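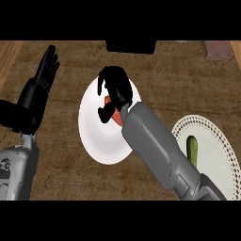
Figure 2. Two plates on a wooden tabletop, computer rendering. Source: Teodoro Garrido.

4.2 Do handover agreements hold?

Coalition partners who agree to swap the mayor's office at mid-term usually present the date as fixed. We doubt that the date means much. In Arnstead the handover set for September slipped by eleven weeks, and the council minutes give no cause beyond "scheduling." Verbruggen kept to its date, but only after the junior partner threatened to vote down the budget. Garrido reads both cases as proof that written agreements bind. His evidence is a survey of 2,000 voters, of whom some 200 could say when the change was due. It is hard to see how a promise so few people remember could cost anyone votes when it is broken.

The survey has a second problem. It was taken after both handovers, so answers about what voters expected may simply repeat what they later read in the local press. We therefore leave it out of the model in Section 5 and rely on the council minutes, which are thin for Arnstead and only slightly better for Verbruggen.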